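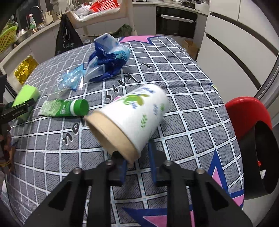 Kitchen table has become the junk drawer – what do you bin and what do you keep?

Posted in: Clearing Out & Tidying Up

saltmarsh_pip
Quick one before work. Our table. Every bit of small stuff in the flat ends up on it. Paper cup with the green leaves on, toothpaste (why), a lime green sponge, crumpled plastic packaging, bags. I clear it, go to bed, and by teatime next day it's back. Want a system not a lecture please. Flat in Rututberg, small kitchen, no utility room, one cupboard under the sink and it's full.

Rules so far: food wrappers out same day. Toothpaste to bathroom. Everything else = no idea.

brambleandco
Cups first. Do you reuse the paper ones? If not they go. If yes they need a home near the kettle, not the table. We had a stack of 12 on the side for a year and used maybe two.

saltmarsh_pip
Bought a sleeve of 100 for a party in April, still got loads. Can't bring myself to chuck clean ones.

brambleandco
So don't chuck them, put the sleeve up high and leave five out. Done.

T_Ruotsalainen
Sponges. Not on the table, ever. Ours live in a jar by the tap and the new ones in a shoebox. Also get a proper bag for the plastic, hang it on a door handle. Took me ten minutes and that was with looking for the hook.

dotty_marrow
Disagree about the door handle, it just becomes a second pile at hip height. We did this. It swings, it catches your coat, the kids hang other stuff on it. Bin with a lid or nothing.

T_Ruotsalainen
Works if you empty it.

dotty_marrow
Well yes, everything works if you empty it.

saltmarsh_pip
Ha. OK went at it last night, got sidetracked by the foam net things off fruit. Pale yellow one, goes out like a cone when you hold the narrow end. I keep them. Partner says rubbish. I say they're good for wrapping glasses when we move. Also found a yellow sponge, the bumpy egg box sort, and a pink cloth, a blue cloth, half of which should be in the wash. The cloth on the table with the stars is staying, before anyone starts.

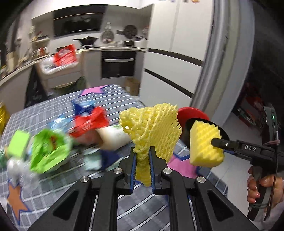
Marrowfat
Bin the nets. I moved house with a carrier bag full of those and used three. Newspaper does glasses fine, and you'll have it anyway. Keep them if you send pears through the post, otherwise they're just taking up room.

brambleandco
Going to stick up for the nets. They go round the Salminen bottles I take to my mum's, no clinking on the bus. But put a cap on it. Mine is 12, in one old bread bag, and when the bag's full the next one goes out.

saltmarsh_pip
A cap I could live with. Same for sponges?

T_Ruotsalainen
Sponges one in use one spare. Cloths a drawer. If there's no drawer, Brarkero do a shallow basket that fits under a shelf, ours came from the Nedavar market stall and it's still going. Not cheap mind.

dotty_marrow
Don't buy a basket!! Buying baskets is how I ended up with five baskets and the same mess. Sort first, see what's left, then measure.

Marrowfat
What dotty said. Also the toothpaste, is it a spare? Spares migrate. Bathroom shelf, behind the one you're using, otherwise you buy another.

saltmarsh_pip
It was a spare. And yes I'd bought another.

Right, list for tonight –
cups up high, five out
sponges by tap
cloths in wash then find a drwaer
nets, one bag, cap of 12
packaging out with the rubbish, no hook for now (sorry Toivo)

T_Ruotsalainen
You'll be back for the hook.

saltmarsh_pip
Possibly. Will post after the weekly shop, if I can find the table under it. Got to run, bus.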